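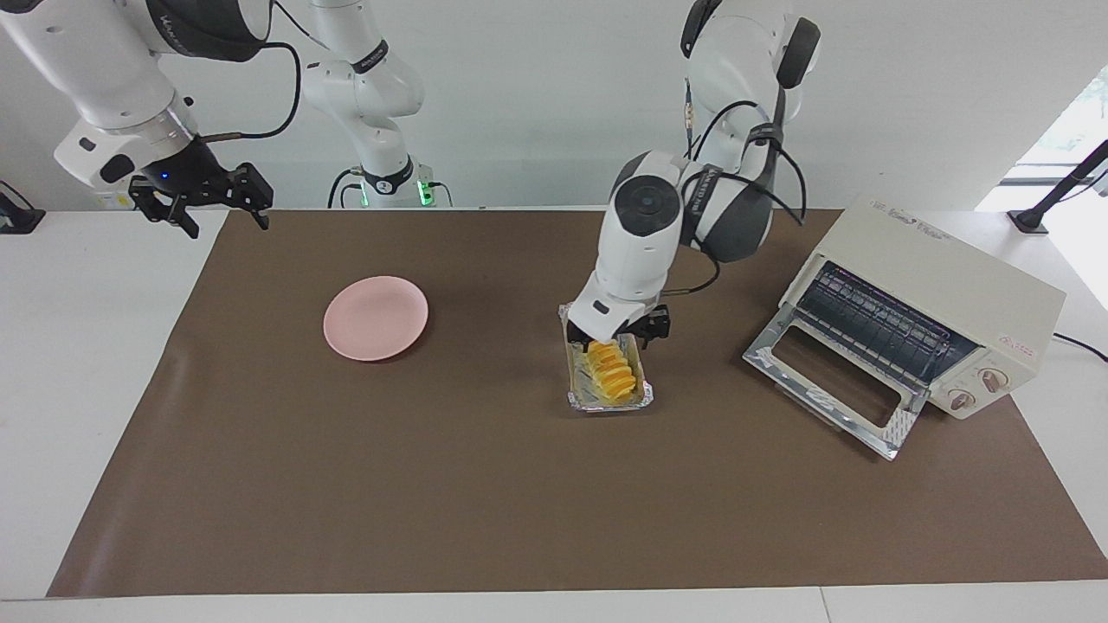 Laltholm, May 8, 2024

Foil tray, slices, toaster oven

Slices in a row down the middle of the tray, overlapping, the way the Jollport sheet has it. Pink plate on one side of the tray, oven on the other, all of it on the brown mat. I have doubts about most of this arrangement and want them written down before we all get used to it.

What the Jollport sheet claims: overlapping slices in a foil tray will heat evenly in a small toaster oven in 15 minutes, no turning, no cover. It doesn't say how thick the slices should be. It doesn't say what the oven was, or whether it had been switched on beforehand, and it gives one number for everything from a single portion up to a full tray. Domenica thinks this is because it was written for people who want dinner. Fair enough, but we want something we can repeat, and I don't see how you repeat "slice and arrange."

The overlap is my main complaint. Where one slice lies on the next you have double thickness, and where it doesn't you have an edge sticking up into the heat. I'd expect dark edges and a firm middle every time. Eusebio says the overlap holds the moisture in and that a flat layer dries out like card. He may be right. He has cooked a great deal more than I have, but he couldn't point me to a time he had done the two side by side, and neither could I.

Two trays this afternoon, then, same batch of slices. First tray overlapped in a row. Second tray flat, gaps between. Oven dial set to the same mark for both and the door kept shut throughout. Timer on Vi, because the dial timer on the oven is a suggestion at best. (I set the dial to its end and let Vi decide. If the dial runs out early the heat goes off with it, so check it is past our mark.)

Overlapped tray: edges darker than I would like, middles soft enough for a fork. So I was wrong about the firm middle, at least on this one. The end slices were softer than the ones in the center of the row. Hernán tried one from each end and one from the center without being told which was which, and picked the center one as "less done." One taster, one go. I would not hang anything on it.

Flat tray: more even to look at, and chewier. Thư liked these better. Hường said they tasted like they'd been left in a car. Also, fewer fit, so if anyone wants to feed more than one person this way it will take two goes and the comparison stops being fair, because by the second go the oven is already hot. Come to think of it, my own comparison has that problem. The flat tray went in second. I let the oven stand with the door open between them but didn't time how long, and didn't have a thermometer in it. So the afternoon tells us less than I'd hoped, and I'd rather say so here than have it quoted back at me in July.

The tray itself. It came in the pack from Tultside, and the edges crinkle as soon as you handle them. My objection to foil trays has always been the same: grip the rim on one side and the floor of the tray bends, and whatever is in it slides. With the slices overlapped they lean on each other and slide as a lot. With the slices flat they slide one at a time, which is easier to put right but happens sooner. Domenica suggested doubling the trays, one inside the other. That would stiffen things, and it would also put another layer with an air gap under the food, and I'm not convinced the bottoms would heat the same way. Could be tried. Should not be tried in the same run as anything else.

A rigid pan would settle the whole matter but the one in the cupboard is too wide for the oven door. Eusebio says it goes in if you tilt it. Yes, and the food comes off it if you tilt it.

The plate. Nobody has tested whether it needs warming and I suspect it makes more difference than the overlap does. Thin slices on a cold plate give up their heat very quickly, and by the time we had passed the forks out the flat lot were lukewarm. If we judge the cooking after that delay we are partly judging the plate. Either warm it or taste straight from the tray. I lean toward the tray, with everyone warned about the foil. Scraping noise is unpleasant but bearable.

Side point on the plate: moving slices from foil to plate breaks the soft ones. Using the wide spatula and taking the row in sections worked, more or less. Tipping the tray over the plate did not; the last few stuck and then came all at once. Hường wiped up. A little oil under the slices would probably help, and would also brown them faster and wreck the comparison with today's numbers. Leave the oil out until the dry version is understood.

The mat. It is there to catch drips and keep things from skating on the white tabletop, and I have no quarrel with it for that. I do question setting a hot oven on it for a whole afternoon. The packaging gives no heat rating that I could find, and "it's been fine so far" is what people say the day before it isn't. I felt underneath after the second tray and it was warm, no worse. Thư wants to put a tile under the oven. I'd support that, and I'd also like the oven pulled forward from the wall a little more than it has been.

The light. I was going to grade color by eye, then noticed that the window on the right changes everything once a cloud goes over. Orange food in afternoon light looks well cooked whatever you did to it. If color is going on the record we want the blind down and the same lamp every time, or we leave color out. Eusebio's notes from last month say "golden" for nearly every tray, including the one we threw away.

What I believe after today: the 15 minutes is in the right neighborhood for this oven, in this room. The claim about even heating is not shown. The claim about no turning I would call unproven and Domenica would call disproven, on the strength of those dark edges.

To do

Repeat both layouts, flat tray first this time.
Three slices measured from each batch before loading, thickness written down. No more "thin."
Oven thermometer. Hernán says he has one at home and has said it before.
Same waiting time between trays, on Vi.
Ask Tultside whether they sell the tray in a heavier foil. I expect they'll say it is heavy already.
Tile under the oven.

Leftover slices are in the fridge in the tub with the split lid, covered with film. Raw ones only. The cooked ones got eaten, so there's nothing to compare tomorrow cold, which I had meant to do and forgot to mention until the fork was already in the last one — Thư's fork, for the record.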